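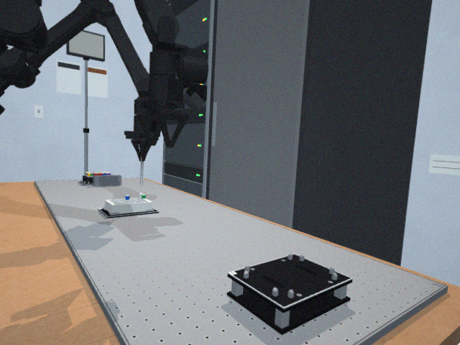 Black two-tier fixture on a perforated board, wooden table.

Went to Temham to look at the church. Thread, for the six of you who asked and the rest who will scroll past.

St Botolph's is on the wrong side of the river from everything else in Temham, including the people. It was put up for the tannery workers. The tannery closed, the workers moved to Drunbridge, and the church stayed where it was, as churches do.

The tower is flint to the second stage and then very cheap brick. The money ran out in between. You can see the exact course where somebody looked at the accounts.

Inside it's all Victorian. The 1870s restorers found a medieval rood screen, admired it in writing for a page and a half, and sold it. The parish got 2 pounds. The new organ cost 253.

There is one good brass, under a carpet, under a piano. I moved the carpet. The piano and I came to an understanding and I saw the feet.

They're nice feet. Pointed shoes, small dog. The guidebook says the dog is a lion. The guidebook has never met a lion, or possibly a dog.

The guidebook is by Wondimu Gashaw and is otherwise excellent. He spends four pages on drains. I read every word of it in the south porch while it rained.

He also says the old graveyard holds about 4,000 burials, in a plot you could cross in a minute. The path is a good bit lower than the grass on both sides. Draw your own conclusions, I did, and walked faster.

Most of the headstones are soft limestone and have gone the way of soap. One by the gate still reads "ALSO HIS SECOND WIFE" and then nothing at all.

East window is 1950s, lots of blue, a saint holding what I took for a toaster. It's a model of the tannery. I stand by toaster.

Open mornings only, key from the house opposite. Ring twice. The bus back to Drunbridge leaves at ten past one and does not care about you.

Doing the chapel at Flistus in February if the road isn't under water.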